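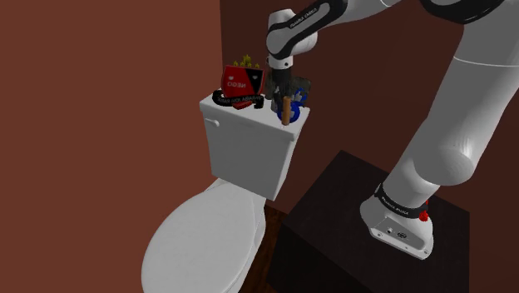
October, just after lunch. Limescale again. The Skeveck descaler has now had its full 20 minutes on the test tiles and has removed the shine, the maker's stamp and none of the scale. The Drasetti powder did better at the same strength, though it smells like a swimming pool with a grudge. For the room set I still want a dark wall, something near the reddish brown behind the white toilet up top, as drips on a pale wall hide until the customer gets home and finds them.

Hardness of the tap water: 47 on our strip reader, whatever the strip reader thinks it means by that. Same strip, second dip, much the same colour. Moving on.

Mixed 500 ml of the citric batch and left the lid off. Do not drink it. It is in the jug marked SQUASH and I have asked for a new jug.

Tratton want a coating that lasts 1,000 wipes. Our rubbing rig squeaks from the first wipe and walks towards the sink by the end of the tray, so it needs rubber feet before anything else.

Still to do: rinse the Ranasinghe samples, re-label the back shelf (two bottles both say "new"), order gloves in a size that fits a human hand. Drasetti tiles are soaking overnight, left tray.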